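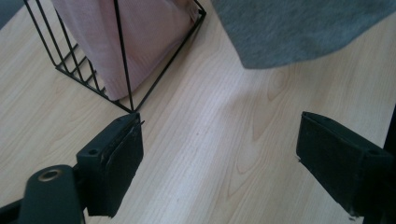
Course materials > Applied Robotics > Handouts > Failures

Search this site Enter keywords

Session 9: The grasp that wasn't

Annelies Wieser, 2022-02-07

Read this before the practical. Last year's group read it afterwards, which explains the state of the spare pads.

The case comes from Pellimia, a cloth-handling project that set out to teach a two-finger gripper to take soft things out of wire baskets and put them down somewhere sensible. Demonstrations were recorded with a hand-held gripper, then replayed on an arm. In the hand it worked nicely. On the arm, over one long afternoon, it logged 808 successful grasps. The log was very proud of itself. A good many of those grasps were of the basket.

What went wrong

The controller called a grasp successful if the fingers stopped closing before they met. Cloth will stop them. So will a wire. A finger pad that comes down on the rim instead of inside it closes on a thin metal rod, feels something firm, and reports a job well done. The arm then lifts. If the basket is light it comes too, and if it is heavy the pads drag along the wire until something gives. What gave was the edge of a pad, which frayed, and then the next one.

Frayed pads made matters worse. A lifted edge snags on knitted fabric, so the gripper could now carry a towel it had never properly closed on, and drop it halfway. This was also logged as a success, the check being made at the start of the lift and never again.

Why it took so long to find

The fault was first put down to lighting, then to the Stöckli mount, then to whoever was on shift. It was in the end found by watching the recordings at normal speed with the log open beside them, a technique available from the first day.

Points to take away

Finger width tells you that something is there. It doesn't tell you what.

Check again after the lift, and again before release.

Pads are consumables. Look at them before every run, and change them when the edges lift - the screws are there for that purpose.

Keep hands out of the basket while the arm is live. A snagged wire lets go suddenly, and the arm will not apologise.

For the practical

Work in pairs. Run 15 grasps with the original check, then 15 with your own. Write down what the log says and what you saw, in separate columns, and resist the urge to make them agree. Stop the arm before freeing anything that has caught.

Reports go in the Stovska folder by the end of week 7. Reports in the Wenow folder will not be read, as we no longer have the password.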